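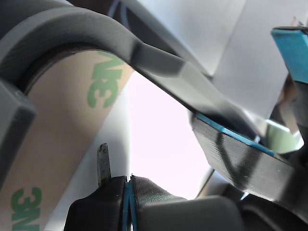 Emari gripper build, Tendport shared workshop

Photos from the fit-up stage of the Emari end effector, built by Darnell Van Dusen and Myrtle Mbeki on the shared bench at Tendport. The printed parts are dark grey PETG, sliced with fine layers, and the layer lines have been left unsanded. Total printed mass is 371 g, including the bracket. Adhesive work was done in August.

Bracket and tape roll

Curved printed part at close range, over a roll of 3M tape. Clearance between the two is small at this pose. The narrow metal tip stands proud of the dark pads. Inside radius of the curve was increased by 8 mm after the first print fouled the wrist.

Notes on the pads: the fabric-faced version replaced a plain silicone one that grabbed liner paper and would not let go. Pads are bonded, then clamped for 105 minutes. Grip force is limited in the Clusteck controller to 100 counts, an arbitrary unit that we have not calibrated to newtons.

Tape strip beside the grey panel

Long tan strip with green 3M lettering, lying at an angle along the panel. Metal fingertip upright at lower left, braided cable looped below the fabric-covered housing. The cross-head screw in the housing face is accessible without removing anything else.

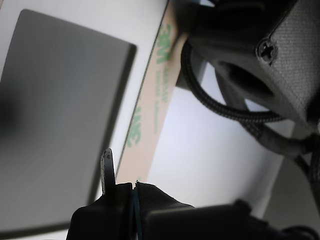
Can the printed fingers be swapped without re-zeroing the arm?

Only if the replacement comes from the same slicer profile. A finger printed on the other machine (the Esposito) came out long enough to shift the tool centre point, and the offset had to be measured again before the grip program would run properly.

Files

Bracket and finger models are in the workshop share under Emari, revision C. The pad template is a flat DXF at full scale. Send corrections to Myrtle; Darnell keeps the controller settings.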